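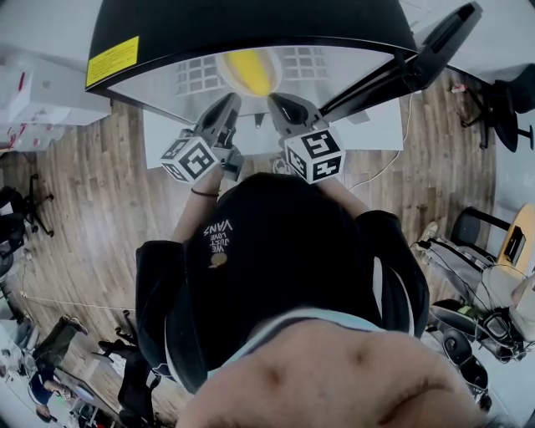 Teaching a robot's hands, one small job at a time

I'd expected more whirring. The open day at Butkienė was packed by two in the afternoon, and the room I liked best was the quietest one in the building – just people at tables with a gripper in each hand, working away like they were doing a jigsaw.

The grippers are Bamik's. You hold one in each fist, and the black fingers do what your own would normally do. On each there's a white cube covered in chunky black patterns, a bit like a crossword gone wrong, and the cameras use those to work out where your hands are. Every go gets recorded, and the recordings are used to teach a robot arm the same job.

How many goes does it take? Around 700 for something simple, I was told, and closer to 2000 if the thing you're picking up is floppy. I asked what happens if you drop it. You carry on, apparently, and pick it up again, and that one gets saved too!

Then they let me try. I've used chopsticks for most of my life and thought I'd be a natural. I wasn't. My left hand kept wandering off, and moving a single peg from one tray to the other took me 46 seconds. The teenager before me had done it in nine, and she was chatting to her dad the whole time.

Next door, Geltari had an arm that had learned from exactly this sort of practice. It was slower than I'd hoped, and it paused before each grab in a way that reminded me of my gran at a buffet, but it did get the pegs across while I was watching (I stayed far too long and missed the free soup).

They run another open day at the Grotomwood site in August, with 52 places for having a go. I've already put my name down. I want that peg.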